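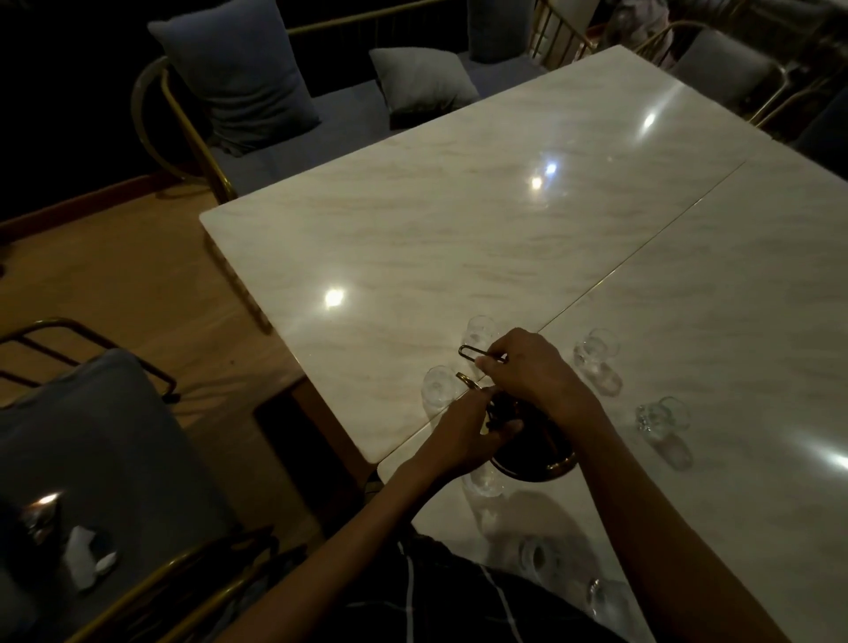 Ticket 1985
Subject: Table work rules, two-handed handling of glass and small metal parts
Opened by: Sanaa Ouazzani
Assigned to: Banafsheh Rezaei
Project: Pado
Status: Open, waiting on site

5 Dec 2021, Sanaa Ouazzani
Kevance sent back 2 episodes from the lounge set. Reviewer note on both: "work surface crosses a joint, glassware inside reach area." I read the table rules again and they don't say whether a joint between tables is allowed. Section on clearance only talks about table edges. Need a ruling before we record more.

Banafsheh Rezaei
Which version of the rules is the site using? The one from June has a line on joined tops. Tops must be level with each other and must not slide when pushed by hand. If both are true, the joint is fine.

Sanaa Ouazzani
Site has the older one. I sent them the June file. Ilham Hajji is checking the tops for level.

Ilham Hajji
Checked with a straightedge across the seam in three places. No step I can feel. The tops did slide a little when I leaned on one, so I put rubber pads under the feet and tried again. No movement now.

Banafsheh Rezaei
Good. That covers the joint. On the glasses: clear glass on a glossy white top is allowed, but the depth data gets poor wherever a ceiling light reflects. Rule is to turn off or diffuse any light that shows as a bright spot on the table. Please don't move the glasses in the middle of an episode to get around it. Place them first, then start.

Also keep 300 mm between the container being handled and the nearest glass. A person will steer around a glass without thinking. The arm repeats the path it learned and needs the room.

Ilham Hajji
300 mm is hard with this many glasses out. Can we take some away?

Banafsheh Rezaei
Yes. Write the new count on the setup sheet.

Sanaa Ouazzani
Adding for the sheet: chairs next to the table should be cleared of napkins and small items before recording. Rule 4 says floor and table only. I asked Dalia Radwan to add seats.

Dalia Radwan
Added to the draft. Goes out with the next version.

Banafsheh Rezaei
Leaving this open until the site sends a test episode with the lights diffused.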